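Table Top Care: Frequently Asked Questions
Studine Tables, Trircombe workshop 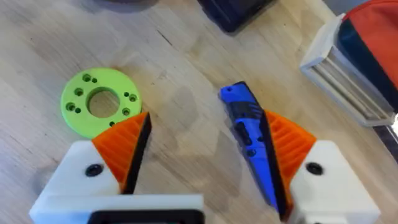
These are the questions we get most often about our light wood table tops, from people who have just bought one and from people who have had one for years. If yours isn't covered, write to the workshop and we will add it if it seems useful to others.

Last updated May 22, 2019

CLEANING

How do I clean the table day to day?
Wipe it with a soft cloth wrung out in warm water, then dry it with a second cloth. Follow the direction of the grain. A drop of dish soap is fine after a greasy meal. Go over the top once more with plain water so no soap stays behind.

What should I keep off it?
Scouring pads, melamine sponges, bleach, ammonia, glass cleaner, and anything in a spray can that promises shine. Silicone polish is the worst of these. It sinks in and makes the top very hard to refinish.

There are faint darker smudges that won't wipe off. What are they?
On a pale top they are usually skin oil and ordinary grime that has worked into the finish where hands and forearms rest. Try a cloth with a little dish soap first, using light pressure over the whole area. If the smudges are still there when the top has dried overnight, use the Tabrizi wood soap that came in the care kit. Two rounds are often needed. Smudges that stay after that are in the finish and will come out at the next sanding. They do no harm in the meantime.

I have a black ring from a metal can. Is that the same thing?
No. Black or blue-gray marks come from iron and water reacting with the wood. Soap won't move them. Small ones can be sanded out by hand. For a large one, send us a photo before you start.

How do I get crayon or marker off?
Crayon: scrape gently with the edge of a plastic card, then wash with soap. Washable marker comes off with a damp cloth if you get to it the same day. Permanent marker has to be sanded. Please don't use nail polish remover, which takes the finish with it.

SCUFFS, SCRATCHES AND DENTS

My table has a few scuffs. Do I have to do anything?
No. A table that is used will have scuffs. If they bother you, rub along the grain with the gray pad from the kit and a teaspoon of Punar oil, wait 12 minutes, and wipe off everything that is still on the surface.

How can I tell a scuff from a scratch?
Run a fingernail across it. If the nail doesn't catch, it's a scuff and the gray pad will deal with it. If it catches, the wood itself is cut and you will need sandpaper.

What grit should I use?
Start at 180 and finish at 240. Always sand with the grain, and sand a wider area than the mark so you don't leave a hollow. Cross-grain sanding shows badly on pale wood as soon as the oil goes on.

Can dents be lifted?
Shallow ones, often. Lay a damp cotton cloth over the dent and touch it with an iron on medium heat for a few seconds at a time. Let the spot dry for a full day, then sand lightly and oil. Dents with torn fibers will improve but won't disappear.

OILING

How often does it need oil?
Twice a year for a kitchen table, once a year for a desk or hobby table. Many customers do it in February, when the heating has been on for months and the wood is at its driest. A few drops of water will tell you where you are. If they bead, leave it alone. If they soak in and darken the wood, it's time.

How much oil does one coat take?
Less than you think. One Punar bottle does nearly 9 coats on our standard top. Put it on thin, leave it 12 minutes, and wipe until a dry cloth slides without dragging. Sticky patches come from oil that wasn't wiped off.

What do I do with the oily rags?
Spread them flat outdoors to dry, or soak them in water and seal them in a metal container. Do not ball them up and put them in the trash. They can heat up and catch fire without a spark.

Will oil change the color?
It warms it slightly. Daylight does more. Pale wood yellows over the first year, and if something sits in one place all that time there will be a lighter patch under it. Move things around now and then.

USING THE TABLE

Can I use it as a workbench?
For light work, yes. Sewing, drawing, model building and small repairs are all fine on an oiled top. Put down a mat for glue, solder or knives. Small hard parts with sharp corners should be lifted and not slid. For hammering or clamping, buy a bench.

Can I put hot pans on it?
Use a trivet. Mugs are all right for short periods.

Why do the streaks in the grain look different from my friend's table?
Every board is different. We match boards for color within a top, but we don't try to match one table to another.

REPAIRS AND REFINISHING

Will you refinish a top for me?
Yes. Our standard refinish is $329 if you bring the top to Trircombe without its legs. That covers sanding both faces and the edges, and two coats of oil. Allow two weeks.

What does a replacement top cost?
$895 for the standard size, fitted to your existing legs. Other sizes are quoted individually.

Is a refinish covered by the warranty?
Wear, stains and scuffs are not. Splits, open joints and warping are covered for five years, provided the table has been kept indoors.

Who do I contact?
Lino Russo handles all refinishing and warranty questions at the workshop. Include your order number, which is stamped on the underside near one of the legs, and one photo taken in daylight from a low angle. Overhead lights hide most surface marks.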